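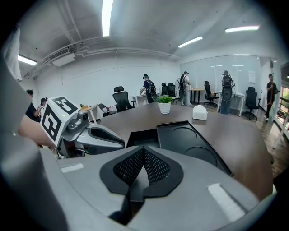

Shampoo first, then go and look at your head in daylight, then decide whether you still want to buy anything. I know you asked for a product, Nermin, and I'm coming to it, but half the brass people complain about on this list is six weeks of dry shampoo and hard water. The other thing I'd do before you open a single tube is label your bottles. I decant everything, and in the shower without my glasses a purple conditioner and a plain one are the same object. White tape is the answer. The pieces in the photo show up nicely on the grey, a short strip on the left and a longer one running off at an angle on the right, and that's the system I use on my own bottles: short strip for the stuff I can use any time, long strip for the stuff that stains the grout. You can tell them apart by feel with soap in your eyes. Put the tape on before the bottle gets slippery.

Nermin Başaran wrote:

> Hi all, longtime reader, first post since the great henna argument.
>
> I stopped colouring in June. I've got a good stretch of silver at the roots now and I like it, which surprised me. Below that is old box brown that has gone the colour of a marmalade cat. My sister says it looks deliberate. My sister is lying.
>
> I rang Sinaga and they quoted me $699 for a full correction, and that's before the toner. Is there anything I can do at home that won't turn the silver part mauve? I've seen Rilada mentioned in the archives but half the posts love it and the other half seem to be written by people in hats.
>
> Also, how long does this go on for?
>
> Nermin

On the $699: I won't say it's a rip-off. Correction is a whole day of somebody's work, and Sinaga did a lovely job on Saadet, as anyone who came to the Stevisden lunch can confirm. She mentioned it before the bread arrived. But a correction makes sense if you want the lengths to match the roots now. You sound like someone who wants the lengths to be less orange while you wait, and that's a much cheaper wish.

> Is there anything I can do at home that won't turn the silver part mauve?

Yes, but you've got two heads of hair on one head and they need treating separately. The silver is fairly fresh growth with no dye in it. The brown is old, porous and will drink anything you put near it. Purple is for yellow. Your bit is orange, so you want blue, and you want it only on the brown part.

What I did, over one winter:

- Clarified once with Guno, all over, and left it alone for a week. It lathers like dish soap and feels like it too.
- Clipped the silver up and out of the way and ran plain conditioner along it as a barrier.
- Put the blue Rilada mask on the brown only, starting a couple of inches below the line, and combed it up at the very end with whatever was left on the comb.
- Rinsed with my head tipped forward over the tub, so the blue ran away from the roots.

That last one matters more than any of the rest. The hat people, as you call them, mostly did it standing up in the shower. I was a hat person. Mine was a beret and I looked like I was about to mime.

Do a strand first, somewhere underneath. Start with a short time, shorter than the tub says, and rinse and dry that strand properly before you judge it. Everything looks fine when it's soaking. And do the skin test the day before, even though it's boring and you've never reacted to anything. Melahat had never reacted to anything either.

> half the posts love it

The archive is hard to read because Rilada sells the purple and the blue in nearly the same tub and people don't say which one they used. There was one thread that got to 31 replies before Sevim Yüksel asked the original poster what colour it was. It was the pink.

> Also, how long does this go on for?

Hair grows at the speed it grows. If yours is past your shoulders you're looking at a couple of years to be rid of the brown entirely, or one brave afternoon at the barber. I split the difference and had a bit off every second month, and by the time it was at my chin there was only a rusty fringe left at the ends, which I'd become oddly fond of. I kept a note of how many days it took me from last dye to last snip, and it was 574. I don't recommend keeping a note.

A few odds and ends while I'm here:

Heat makes orange worse. I don't know the chemistry and I'm not going to pretend to, but my flat iron went into a drawer and the ends calmed down a good deal.

If your water is as hard as ours in Stevisden, a filter on the shower head is worth the money. Get one you can change the cartridge on yourself.

Silver hair can be wiry when it first comes in. Use less product than you think, on the lengths, and leave the top be. I spent months flattening mine with cream and looked like I'd been licked by something.

Old pillowcase on mask nights. Also an old towel, an old T-shirt, and a word with anyone who shares your bathroom and has views about the bath mat.

Tell us which way you go, and say which colour tub. If you do end up at Sinaga, ask for the toner price in writing before they put the cape on you.

Tia Whitlock

P.S. Saadet, you still have my sectioning clips.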